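Why Do Snacks Come in So Many Wrappers?

I love emptying a bag of snacks, but have you ever looked at the pile left over? Crinkly packets, crumpled bags, clear plastic lids — every one of them has a job!

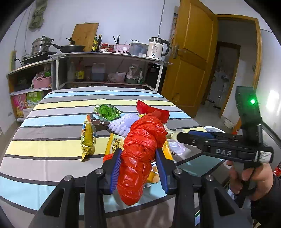 A snack wrapper keeps air and damp away from your food. Air makes chips go soft and stale (yuck). Lots of wrappers are shiny silver on the inside, and that layer helps keep light out too.

Then there's the bumpy foam net you sometimes find around a piece of fruit. I used to wear them on my wrist like a bracelet! The foam squashes when something knocks into it, so the fruit doesn't get a bruise.
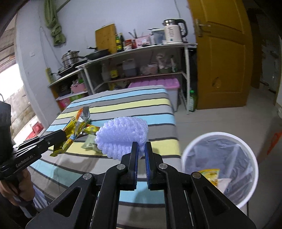
When you've finished your snack, shake out the crumbs and check the packet for a recycling mark. Plenty of snack wrappers have to go in the trash, so ask a grown-up what your town takes.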